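Section 4: Fitting Your Bristmont Vinyl Wrap to the Hood

This is the fun part! The hood is the biggest flat panel on most cars, so it's where your design really shows, and it's also a friendlier panel than the bumpers you'll meet in Section 6. Set aside a whole afternoon, and find a helper if you can.

Before you start

The garage should be between 60 and 75 degrees. Wash the hood the day before and let it dry overnight with the lid up.

1. Wipe the hood with the cleaner from the kit, working from the windshield toward the grille. Do the edges twice.

2. Take off the badge and the washer nozzles. Drop the small parts in a cup and label it.

3. Unroll the printed sheet face up on a clean blanket. Check the arrow on the backing: it points to the front bumper.

4. With your helper, lay the sheet over the hood with the backing still on. Slide it around until the artwork is centered, then tape it down along the middle.

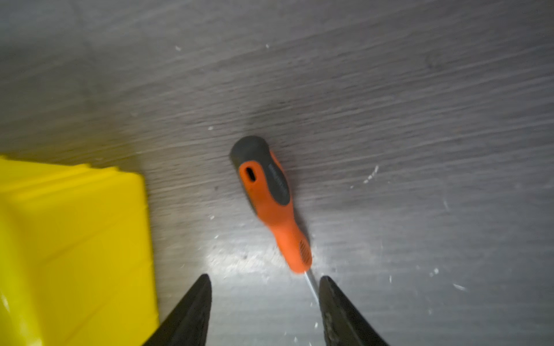 5. Fold one half back over the tape, peel off the backing to the center line, and cut it away. Lower the vinyl slowly, keeping it tight like a bedsheet.

6. Squeegee outward from the center in short, overlapping strokes. Repeat for the other half. You'll see the colors settle onto the metal, and it's a great moment!

7. Warm the edges with the heat gun and tuck them under the lip of the hood. Leave 15 millimeters to fold under, and trim the rest.

Caution: Never cut on top of the paint. Use the knifeless tape (part 111) on any seam you can see.

Note: Small bubbles are normal. Prick them with a pin at a low angle and press the air out with your thumb. Bigger ones mean lifting the vinyl back and laying it again, so go ahead and lift it, this film is very forgiving while it's fresh.

Aftercare

Keep the car out of the rain for two days and skip the automatic car wash for two weeks. If you ordered the Kermani matte finish, use soap and water only, no wax. Section 5 covers the doors and mirrors.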